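Workshop notebook, Thursday, bench by the window

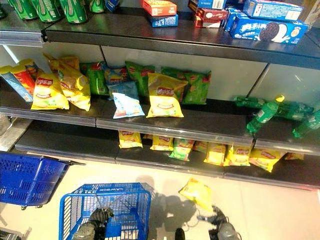 BOOTS / RESOLES AND LASTING

Okay, writing this up before I go home because last time I left it until the next morning and forgot which pair had the cork filler and which had the felt. Started at 7:40 with the Orklow ropers, the brown pair that came in with the left welt pulled away at the ball of the foot. I'd told Alina it would be a quick restitch. It was not a quick restitch! Once the outsole was off I found the old stitch holes torn into each other for a good stretch along the outside, so there was nothing left there to sew to. New welt on the left, then. I left the right alone apart from a bit of wax on the thread where it was looking thirsty.

Welt strip was from the Kubíček roll, the one on the lower peg. It's nice stuff, a little stiffer than I like, and it wanted a longer soak than I gave it. I had it in the tray for 20 minutes and it still fought me going around the toe. Next time 30, and keep it wrapped in the damp towel while the first side gets sewn. (Pin-yu, if you use that roll before I do, please scribble down how long you soaked it. There's a pencil on a string now, so no excuses.)

Hand-sewed the new welt with the waxed linen, the heavier of the two. My stitches around the toe came out shorter than the ones on the straight, same as always, but they're even with each other and I'm happy with how it pulled down. Broke one bristle. Swore at it. Switched to the steel needle and finished the side without any more trouble.

Ostrich pair for Starkon

This is the black cherry full quill order, and I've been nervous about it all month. Vamps are clicked and skived. I laid the patterns so the biggest quills sit up the middle of the vamp and fade out toward the sides, and I spent a silly amount of time turning the left one so it would match the right. They're never going to be twins, it's a bird, but side by side they look like they belong together.

Skiving around quills is still my weak spot. The blade wants to dive when it goes from the bump into the flat part, and on my practice scrap I went clean through. What worked in the end was a freshly stropped knife, going at a slant, and taking off hardly anything per pass. I also tried Alina's trick of rubbing the back of the hide with a bone folder first to flatten things a bit, and I think it helped, though I only did it on the second vamp so I can't really swear to it.

Shafts are on the other side of the bench with the liners glued and under weight. Three rows of stitching on the tops, cream thread, the plain flame pattern. I want to run one more test on scrap before I touch the real thing. The machine was dropping a stitch at the tight turn on Tuesday's sample and I've only changed the needle, not the tension.

Toe shape: low square, on the newer lasts. Checked the instep against the customer's tracing and built it up with one thin layer of leather on the right foot only. Sanded, glued, pinned. The pin has to come out before lasting! Writing that in big letters on the tag too.

Money stuff, while I remember

Invoice from Prerkance came in for the soling leather and the exotic hides together, 2,734 all in, of which 1,320 is the ostrich. That's higher than I guessed when I quoted the Starkon boots. I'm not going back on the price, but the next quill pair gets quoted from the new sheet. Pin-yu has a copy in the green folder.

Left to do

Cork the Orklow left foot and let it sit overnight under the board.
Outsoles are cut, edges still rough.
Tension test for the cream thread, then the shaft rows if it behaves.
Ask Alina whether she wants the pull straps in the cherry or in plain black. I keep going back and forth and it's her design.
Order more of the short brass pegs, we're down to the bottom of the tin.

Glue pot is cleaned and the lid is on properly this time.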